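Minenjagdboot »Rewi« kehrt nach Umbau in den Dienst zurück
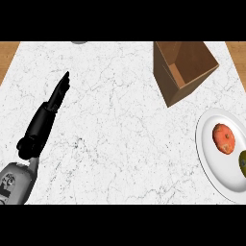 Tischplatte aus weißem Marmor mit grauen Adern (Computergrafik)

11.02.2024 – Das Minenjagdboot »Rewi« ist wieder im Dienst. Der Umbau auf der Werft Destska begann im Dezember und war der zweite seit der Indienststellung. Ausgetauscht wurden beide Antriebsdiesel, dazu kamen neue Kabelwege im Vorschiff und eine überarbeitete Lüftung im Maschinenraum.

Wichtigste Änderung ist das Rumpfsonar Turnudex. Es ersetzt eine Anlage, für die es seit Jahren kaum noch Ersatzteile gab. Nach Angaben der Werft erfasst das neue Gerät Grundminen bis in eine Wassertiefe von rund 60 Metern. Die Auswertung läuft an 2 Konsolen in der Operationszentrale, bisher stand dafür nur eine zur Verfügung. Die alte Winde auf dem Achterdeck bleibt vorerst an Bord, über ihren Ersatz wird mit dem nächsten Haushalt entschieden.

Für die Abnahme waren 11 Seetage angesetzt. Zwei davon fielen wegen Seegangs aus und wurden nachgeholt. Beanstandet wurde eine Undichtigkeit an der Ruderanlage, die Werft hat sie im Dock behoben. In der Bauliste wird der Umbau unter der Nummer 2809 geführt.

Als nächstes Boot ist die baugleiche »Trutov« vorgesehen. Sie soll dasselbe Sonar erhalten, die Diesel werden dort lediglich überholt. Ein Termin für das Eindocken steht noch nicht fest.

Zuletzt erschienen:
Schlepper für den Marinehafen ausgeschrieben
Destska erweitert Trockendock
Tauchdrohnen in der Minenabwehr: ein Überblick
Leserpost zur Ausgabe Dezember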